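Reading time: 3 min

Clear the Plants Last

Most advice on shared worktables begins with the plants. Take them off, the reasoning goes, and you gain surface. I think this is the wrong order, and I have the measurements from one hall to argue it.

The hall at Irnside is used by several groups that cut, fold and sort flat stock. Until April the tables were reset each evening to a bare top. Elin Jenkins, who drew up the reset sheet, put the plants first on the removal list and the stacks last, on the grounds that stacks are heavy and plants are not. The sheet was followed. Setup the next morning took 20 minutes per table, most of it spent putting back what had been taken away.

A stack of sheet material is stable only while its top is flat and clear. Once someone rests an odd-shaped item on it, the stack turns into a shelf, and no sheet can be drawn without first moving whatever is on top. In our log of 338 table resets, the stack with something on it was the most common cause of delay. A potted plant caused a delay twice.

The second problem is small flat pieces. They take up little area but they deny the use of a large one, because a sheet cannot be laid down over them. A tray with a raised edge fixes this. We use the Toltent shallow tray, though any tray will do if the edge is higher than the pieces.

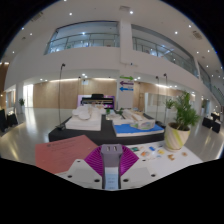
My preferred order is small pieces, then stack tops, then the stacks themselves, then plants if there is a reason. Apply it to a typical pair of tables. On the white one, the scatter of little pieces in teal-green, orange, blue and yellow goes into a tray, and the striped pot at the back corner stays where it is, since a corner is the least useful part of any top. On the black-covered one, the white rounded objects come off the left stack and the transparent package comes off the blue-topped one. Both stacks can then be drawn from. The small plant between the two halves marks a gap that should be kept open anyway.

Cadi Trevor has objected that soil and paper do not belong on one surface. That is a fair point about watering, and it can be met by watering at the sink. It is a weak argument for carrying pots across a hall every evening.

We switched to the new order at Irnside and left the stacks in place overnight. Morning setup is now nine minutes per table.

Comments (3)

meredith_k: We hold 500 sheets per stack and I would not leave that out overnight in a damp building. Otherwise agree.

Jonar: What tray depth? Ours are too deep and people lose pieces in the corners.

P. Holt: Still moving my ferns.

We use cookies to remember your reading preferences. Accept / Manage settings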